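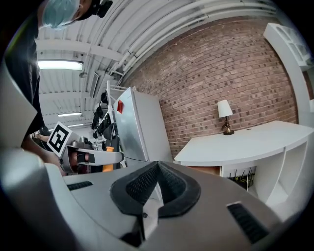 Brallero bay, fridge end. View from one hand-held gripper with the second gripper and its marker in view.

To: guvden-collect
Subject: Re: marker visibility in two-hand episodes

> We pulled 1521 episodes from the Brallero set and the relative pose
> between grippers drops out in 130 of them. Is this calibration, or are
> the operators letting the markers leave view? We'd like to know before
> Plisero starts the next training run.

Mostly the second. I went through the 130 by hand. Calibration is fine on all but 3, and those share a session, so drop the session.

The attached still is from an episode that tracks properly. The other gripper is side-on, fingers pointing right, marker on top of the body. Things go wrong when an operator rolls the wrist inward past the midline — the tag turns edge-on and the solver holds the last good pose without flagging it.

Two changes for the Olvera collection:

Reject any episode where the tag is lost during a grasp or handover. Losses during free motion can stay in, but write the mask to the metadata.

Keep the background varied. The brick wall localizes well, and I'd sooner not have 800 demos that all depend on it.

Revised filter script is on the share. Defaults have changed, so check your config before rerunning.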